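Notice to Patrons of the Skulldale Country Music Gathering

The Management wishes to advise that the thirty-fourth Gathering will proceed as scheduled in June, subject to the conditions set out in this notice. Patrons are asked to read all five conditions before setting up camp.

Condition 1. Camping is permitted in the lower paddock only. The upper paddock is reserved for the Griltmont Bush Band, which entered it after the closing number of last year's Gathering and has not yet come out. Patrons may hear the band after dark. It is still playing the closing number. Requests should not be shouted across the fence, as the Management has been unable to determine what becomes of people whose requests are granted.

Condition 2. Wristbands must be worn at all times. A patron whose wristband changes colour during the night should report to the gate before breakfast and answer to whatever name is printed on it. In most cases the patron's own name will be restored by lunchtime.

Condition 3. Line dancing will commence at 7 p.m. in the Clina Pavilion. The line recorded at the last Gathering contained 1077 dancers, although the pavilion was at that time licensed for fewer. The Management has reviewed the matter and is satisfied that the additional dancers were courteous, kept good time and left no rubbish. They are welcome to return. Patrons who find themselves dancing beside a late relative are reminded that the aisles must be kept clear, and that conversation should be held over until the interval.
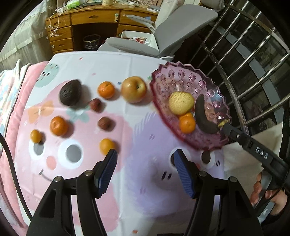 Condition 4. The Nørgaard Stage, donated by the shipping company of that name, continues to drift. It was anchored beside the creek at the time of its installation and now stands around five kilometres to the east, in the neighbouring shire. A courtesy bus will operate between the main gate and the stage wherever it may be. The driver has been instructed to follow the steel guitar. Should the steel guitar cease, patrons are to remain seated with their eskies secured until it resumes.

Condition 5. All patrons must depart by noon on the final day. In previous years this condition was treated as a formality. The Management regrets that it can no longer be so regarded. At noon the gates will be closed, the generators will be shut down and the paddocks will be returned to the owner, whose tolerance of the Gathering is set out in an agreement older than the fences. The owner is fond of music. The owner is less fond of silence, and is known to go looking for whoever has caused it.

Patrons who are unable to leave by noon are advised to sing. Any song will be accepted, and it need not be sung well, but it should be a song to which the patron knows all the verses. The Management will return with the keys next June and will make every effort to relieve those still singing -- in order of arrival, and on presentation of a valid wristband.

Dogs are not permitted at the Gathering. Glass containers will be confiscated at the gate.

By order of the Management, Skulldale Showground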